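Visit report: Gundholm open afternoon
Posted Jun 2, 2023

Gundholm opened its training floor to outside visitors for an afternoon, and I went along with two people from our kitchen equipment side. We buy and service dishwashers for canteens, so our interest was in what happens before the plates get to the machine. The clearing-up is still done by hand at every site we look after.

The building is behind the old Vitton warehouse and the entrance is on the far side from the parking lot. Sign-in was quick. Coffee was in the hallway, and the tour left in small groups. Ours was led by Yogesh Dubey, who runs the data side and has been there since January of last year.

The first stop was a room of workstations, each with a table and a pair of arms. An operator moves a matching set of handles and the arms on the table follow. Every attempt is recorded from start to finish, both the camera views and the positions of the joints, and stored as one example. The learning system is later trained on a large batch of these. Dubey said the table-clearing task had 229 recordings so far, and 161 of them had passed review. The rest were set aside, mostly for long pauses or for a dish let go too early.

I asked whether the failed ones were any use. He said some are kept if the operator drops something and then recovers it properly, and those get their own tag. The review is done by a different person from the one who drove the arms.

The task is simple to describe. Dishes go in the rack, trash goes in one container, and food scraps get tipped out before the bowl is racked. The items are moved between attempts so the system does not learn one fixed layout. Chopsticks are slow work. The operator we watched took several tries to get hold of a pair, and she told us cups were what she had found easiest when she started.

We then saw the storage and labeling area, which uses software called Draketti. There was less to look at there – mostly people at screens marking where one step ends and the next begins. The Goel group, who were on the tour with us, had a lot of questions about file formats that I did not follow.

Two points for our own team. The racks they use are household size, so nothing we saw can be carried straight over to a canteen rack. And no one would give a date for a working product, which seemed fair at this stage. Dubey offered to take a set of our standard bowls and trays for future recordings, and I have said we will send one.

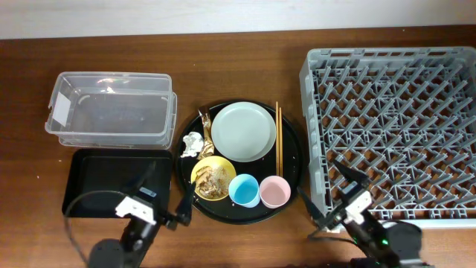 Table-clearing station at Gundholm, with the serving tray still loaded and the dish rack empty.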